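Cell 5, washroom cleaning unit: inspection checklist with comments
Site: Gradenach test hall
Machine: Jillunico arm on Heitmann mobile base, Plasport tool changer
Inspection date: 16/12/2018
Controller hours at start: 1102

Work through the items in order. Mark each one OK, Adjust or Fail. Comments from the last inspection are kept under the item until it is closed.

1. Isolation and stops
Main isolator locks in the off position. OK.
Both stop buttons drop power to the arm. OK.
Stop button on the base: cap cracked, contact works. Adjust.
Comment: replacement cap on order since August. If it has not come by the next inspection, fit the complete button.

2. Base and wheels
Brakes hold on the ramp with the arm fully out. OK.
Hair and thread cleared from wheel axles. OK.
Bumper strip closes its switch along the full length. Adjust.
Comment: left corner needs a firm push. Strip refitted and tested again, now OK.

3. Arm
No play at the wrist with power off and brakes on. OK.
Cable sleeve free of rubbing at joint 2. Fail.
Comment: outer sleeve worn through, conductors sound. Sleeve replaced and clip moved down the arm. Run the full reach test before closing this item — the new clip is stiffer than the old one.

4. Tool changer
Locking pins clean and lightly greased. OK.
Seal seated all the way round. OK.
Lock signal goes off when the tool is released by hand. OK.
Comment: use the grease in the cell cupboard only. The thicker sort collects dust and the pins stick.

5. Force limits
Contact force limit on hard surfaces set to 105 N. OK.
Reading compared with the hand gauge. OK.
Comment: the limit goes back to the factory value after a software update. Check it again after every update, before the arm is allowed near a cistern or basin.

6. Simulated run
Load the cistern lid layout and run it at reduced speed before any live work. The aerosol can and the blue spray bottle are the tall items and set the clearance height. The pink sponge lies flat near the front edge.

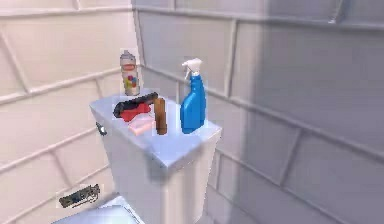 Does the simulated run have to be repeated after a tool change?
Only if the new tool differs in length or weight from the one it replaces; a like-for-like swap needs the lock signal check in item 4 and no more.

7. Return to service
Guards and covers back on, screws tight.
Tools counted back into the box.
Item 3 left open until the reach test is done. Cell stays on reduced speed until then.
Signed sheet goes in the folder on the cell door.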